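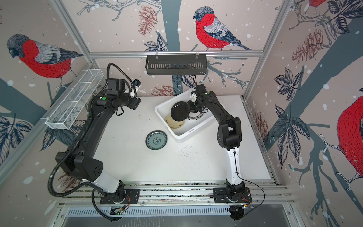
Vittoria Melis wrote in to say that mixed plates never stack properly, and that anyone selling a tub of them is selling a tub of chips and cracks. She may be right. I've bought worse on the strength of one nice pattern.

The listing from Zondholm called these "assorted Asian dinnerware, curated." I have doubts about curated. The white plastic tub holds them, and that's the best I'll say for it.

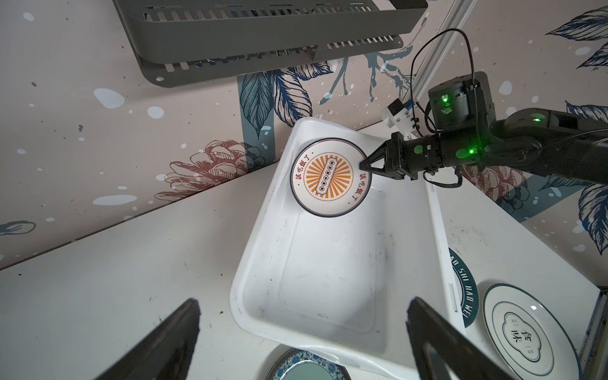 I do like the orange sunburst. The red lettering, 该吃饭了, means it's time to eat, which is a fair thing for a plate to tell you. Whether it keeps its color after 126 washes is another matter - Valentini promised me the same about a bowl, and the bowl is now gray.

Dark green is the color I keep coming back to, so I'm the wrong person to judge that part of the lot.

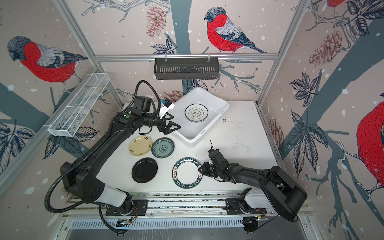
HAO SHI HAO WEI, on the wide green rim, is good food, good flavor. Big claim. The plain black one claims nothing and would be my pick for a fried egg, though I'd expect it to show every knife mark by September.

Ottavio De Luca thinks 18 dollars is fair for the lot. I think he hasn't priced replacements.
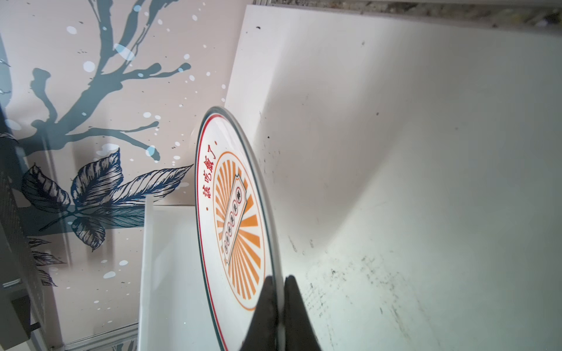 A thin red band with a green line inside it is easy to match, at least. I'd still want to run a thumb along every rim before paying - looking is no help with hairline cracks.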